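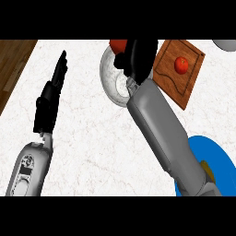 *Two robot arms at a marble countertop (computer render)*

## Going to Flundero: your questions

I've been to Flundero often enough now that my inbox fills up every February with the same questions about it. So I've put my answers in one place! I don't work for them, I just go to a lot of talks and write them up.

### What is it?

A day of short talks on ideas, held in the old Avotiņš hall. Most speakers get 30 minutes, which is long enough to say something and short enough that a dull one won't ruin your morning.

### Do I need to book?

Yes. Tickets go on sale through Zostix, and you'll want an account set up beforehand (I once spent the whole opening rush resetting my password – never again). You can buy 2 tickets per person, so if you're going as a bigger group you'll each need to log in.

### Can I sit where I like?

Downstairs, yes. The balcony is reserved for people who asked for step-free seats, and the lift is by the side entrance. Get there when the doors open if you like being near the front. I prefer the back left, where the sound is better and you can slip out for a coffee.

### What's the food like?

Better than it used to be. Lunch comes in a paper bag and is included in your ticket, and you choose it when you book. The veggie one goes quickly if people change their minds on the day, so stick with what you picked! Bring a water bottle too.

### Is it worth staying for the evening bit?

I think so, but then I love a natter. The last talk ends at five and everyone wanders over to Stitska, the café across the square, for a couple of hours. I've had three of my favourite conversations of the year in there, all of them with total strangers.

### Will the talks go online?

Most of them, though it takes a while. Some speakers ask not to be filmed, so take notes if something grabs you. Mine are usually illegible by lunchtime.

### I can't make it any more. Can I get my money back?

You can put your ticket up for resale on Zostix until the night before. After that you can still give it to a friend – just change the name on the booking, and remember to change the lunch as well.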